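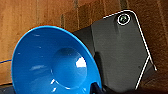

The community workshop in Notemthorpe will spend the autumn working out whether it can afford a second robot arm, and the people who run it say they would much sooner take their time over the sums than rush into something they regret. The first arm, bought secondhand from Akolgo two years ago, has been kept busy with the sort of household things members bring from their own kitchens and sheds, and it is those things that have shaped the wish list. A glossy blue plastic bowl with a wide sloping rim, for instance, asks something quite different of a gripper than a flat gray object with rounded corners, and the group would like the next machine to cope with both without a change of fingers in between.

Sigrún Frandsen, who has been putting the budget together at her dining table most evenings (with a good deal of coffee, she admits), told a well-attended meeting in August that the workshop has set aside 2,000 euros a year for equipment and that the arm itself is only the beginning of the bill. There are spare finger pads to think of, a replacement wrist camera, the yearly service, and a sturdier bench, which the members hope to build themselves over a couple of long weekends.

"I used to look at the price on the front page and stop there," she said. "Then the first set of cables wore out and I learned to read the rest of the quote, all the way down to the delivery charge!"

Two suppliers have been asked for figures so far. Omach has offered a lighter arm with a simple two-finger gripper and a lead time of 11 weeks, while Prolteck has suggested a leasing plan spread over 34 months, with servicing included and the chance to buy the machine at the end. Mikkel Hviid, who keeps the current arm running, leans toward leasing, mostly for the servicing, though he would want it in writing how long a repair visit may take. Grethe Brøndum is fonder of buying outright and pointed out, to some laughter, that the old arm is still going strong on parts she ordered herself.

What everyone did agree on is that shiny plastic should be part of any trial. Glare can make the edge of a dish hard for a camera to pick out, and the group wants to see each arm try such pieces in the workshop's own light before a contract is signed. Members are welcome to suggest other items for the trial, and a box for them has been put out by the front door.

Some 17 people have already put their names down to help with the testing, and there is room for a few more. Sólveig Vigfúsdóttir is keeping the list and can be found at the workshop most afternoons from three o'clock.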